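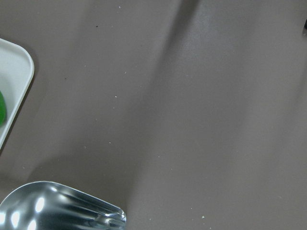

Bench top with the white tray. Side light, overhead lamps unchanged.

Fenside Test Kitchen, workroom notebook
April, Tuesday. Entered by Judite Louro.
Subject: citrus station, layout and surface care

Purpose of the session. The citrus station is used for the lemon garnish and the dressing on the Cirillo menu cards. The previous layout was drawn up for a longer bench and no longer suits the room. The session was to settle a standard arrangement for the board, the mixing bowl and the tray, and to record how the table finish stands up to lemon juice between wipe-downs. The finish is Lovero matte, stock number 2152, applied over the winter by the building services team.

Surface. The top was washed with the mild soap solution, rinsed and dried before work began. I then looked over it at a low angle from the long side. This takes some patience under the present lighting, as a broad soft shadow lies across the table and is easily mistaken for a damp patch or a worn area in the finish. Colleagues carrying out the check should pass a dry white cloth over any dark area before entering it as a mark. Two entries from last month were probably shadow and have been struck out in the surface log.

I placed drops of fresh lemon juice on a spare panel of the same finish, kept for this purpose on the shelf under the sink. They were left for 10 minutes, 30 minutes, and one hour. The first two wiped away with no change I could see. The last left a faint dull ring, visible only when the panel was tilted toward the window. A second wash reduced the ring but did not remove it. The panel has been returned to the shelf with the date in pencil on the back. The cleaning sheet should continue to call for a wipe every 15 minutes during citrus work, and at once in the case of a visible spill.

Tray. The white tray remains at the side of the bench and is to be used for items waiting their turn. It has a raised rim and rounded corners, and is the easiest of our trays to dry by hand. It is not to be used for cut fruit. The older metal tray may still be used for peel until the replacement order, number 3156, is received.

Board and bowl. The standing instruction has been to cut at the left and to mix in the center, with the cook facing the long side of the bench. We kept to that direction of work, which suits most of the staff and keeps the knife away from the passage. The bamboo board was set at the left with the lemon slices kept toward its left edge, which leaves a good width of clean board beside them for further cutting. The yellow spatula was laid across the board next to the slices. I would prefer a fixed resting place for it, as a long handle on a slant takes up cutting room. The pale green bowl stood in the middle of the table with the white soup spoon in it.

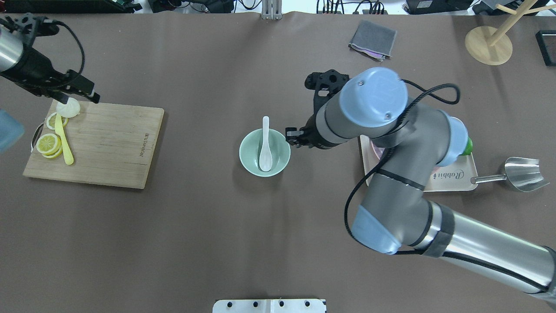 Dressing quantities were reviewed next, as the cards give them for a larger batch than we now make. The full Cirillo batch calls for 399 grams of oil, a figure carried over from a conversion and awkward to weigh in a hurry. I propose 400 grams on the revised card, with the lemon juice left as it is. For a half batch the small mint-green bowl would be the obvious choice from its place on the table, but with the soup spoon standing in it I do not consider it suitable for whisking, and the card should name the deep steel bowl from the rack. The green bowl should be kept for tasting portions and for folding in zest at the end. The spoon handle stands well above the rim, so a sleeve can easily catch it when reaching across to the board. The spoon is to be laid on a saucer between tastings.

Slicing. The card asks for slices of even thickness but gives no measurement. Staff have interpreted this freely. I have written in 4 millimeters, which holds its shape on the plate and can still be folded over a rim. Slices are to be laid flat and apart when held for plating. Overlapping slices are acceptable for short periods during cutting, though they tend to stick together and tear at the pith when separated. Ends are to go to the juice jug.

Care of the bamboo board. The Andeo care leaflet we keep in the drawer was written for beech boards and should not be followed here. Until better guidance is found, the bamboo board is to be rinsed on both sides after citrus, dried with a cloth, and hung by its handle with air on all sides. It must not be left standing in the sink. Oil once a month, thinly, and wipe off the excess the next morning. The yellow plastic spatula may be washed with the general utensils.

Points not settled:
Whether the bench should be moved nearer the window. It would help the surface check but would bring the board into direct sun in the afternoon.
Position of the waste bin. The present place requires a full turn from the board.
Whether the garnish card and the dressing card should be combined. I am against it for the time being, as the two are often prepared by different people.

Actions:
J. Louro to revise the dressing card and the slicing note, and to withdraw the old copies from the binder.
Stores to supply one additional saucer for the citrus station and confirm the delivery of order 3156.
Evening shift to repeat the one-hour juice test on the spare panel, using the opposite corner, and to enter the result below.

Evening result:
Ring present at one hour, fainter than the first. Panel washed twice and put back.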